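Stopped mid-pour, kept pouring
Bench Robotics Forum > Faults, Near Misses and Write-offs

kettlewitness
Joined July, 43 posts
Monday, November 11, 2024

Posting this as a warning and also because Toàn Trương told me I had to write it up somewhere and our wiki is down.

We have a pair of Irbridge arms on a desk, Grendik controller, Pruitt grippers. The job is dull: pick up kettle, pour into cup, put kettle back, fold towel, wipe desk. Policy trained on 1,766 episodes of people doing exactly that with their own hands. It's quite good at it. It has been quite good at it for weeks, so I'd stopped standing next to it like a nervous parent.

On Friday it started a pour, tipped a bit further than usual, and the cup got full. I saw it getting full. I did what the laminated sheet says and hit the red button. Everything stopped, beautifully, with the brakes on and the kettle at full tilt, and the water carried on coming out until there wasn't any more. The arms were in a certified safe state throughout. 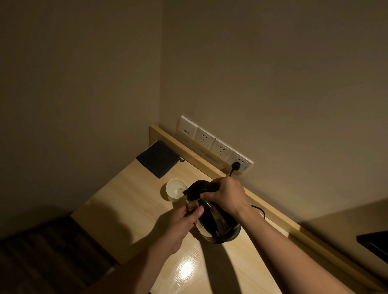 Half a kettle, then, over the desk and along to the back, where there's a wooden strip that kept it off the wall. I'm now very fond of that strip. The sockets are straight above it. Nothing tripped, no one was scalded (we run it lukewarm, small mercies), and one keyboard has gone to a better place.

Log says the controller lost the wrist camera for 2 seconds just before, and the policy kept getting the last good image. So as far as it knew, the cup was still nearly empty, and it was being patient.

What should the stop do when you're holding something that pours?

---

ohm_alone
Senior member

The stop did its job. A stop button stops motion. It can't be asked to have views on liquids. If you want it to put the kettle upright you're asking for more motion after someone has pressed a button that means no more motion, and one day that someone will have their fingers in the way.

Your fault is the stale image. Grendik boxes will cheerfully serve you an old frame for ever unless you check the timestamp yourself. Check the timestamp yourself.

---

b_vigfus
Member

Disagree with ohm_alone, at least in part. There's the big red stop and there's a protective stop, and they needn't behave alike. On ours (same arms, different controller) the light one turns the wrist back to level at a crawl, then holds. The red one still kills everything. Staff are taught which is which, and there's a picture of a teapot on the light one.

Also, why is the kettle plugged in under a robot, beneath a row of sockets? I'd have sent you home for that.

Brynhildur Vigfúsdóttir
(yes, it's my real name, the forum cut it off)

---

kettlewitness

Fair on the sockets. The defence is that the desk is in the corner and the corner is where the sockets are. I can hear how that sounds.

The teapot sticker is going on the order list.

---

grommet_and_sons
Member

Seconding the stale frames. We had the same on a Honport rig, only with paint. You can still see which wall.

Question though – what do the training episodes look like when a pour goes badly? If every person in every one of them pours nicely and stops, the thing has never seen a cup overfill. It may not know what it's looking at even with a working camera.

---

kettlewitness

They don't go badly, that's rather the trouble. We told people to be careful and they were. Steady pours, tidy wiping. 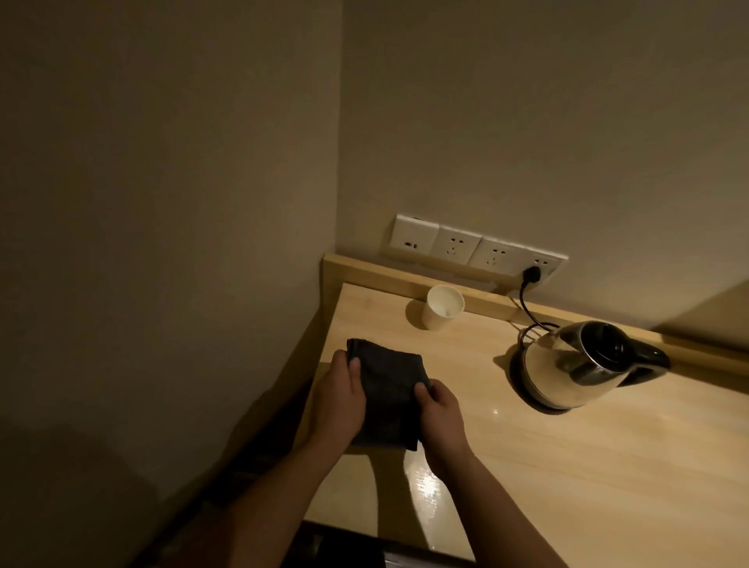

The towel half of the job, done by hand, with the cup behind and the kettle off to the right.

I went back through the set on Saturday looking for a single overfilled cup and found 3, all marked "discard". So yes, we've taught it that cups don't overflow, and thrown away the evidence to the contrary.

---

ohm_alone
Senior member

Put them back in by all means, but don't use learning to fix a plumbing fault. A stale frame should end the run. The arm shouldn't be deciding anything from an old picture, however many wet desks it's been shown.

And b_vigfus, I don't love a second button. People hit whichever's nearest.

---

b_vigfus
Member

Then put the right one nearest.

---

grommet_and_sons
Member

Or fill the kettle with one cup's worth. Can't spill what you haven't got. Cost of this modification is nil.

---

kettlewitness

Right, what we've done so far:

Frames older than a tenth of a second now end the run, wrist goes level first if no one is inside the guard.
Red button left exactly as it was.
One cup of water in the kettle, thank you grommet.
Kettle unplugged during runs, plug on the far side of the room where I can see it.
The discards are back in, and Toàn is recording more of them. He's taken to it with worrying enthusiasm.

Will report back once the levelling move has been tried with a full cup underneath. New keyboard is on a shelf.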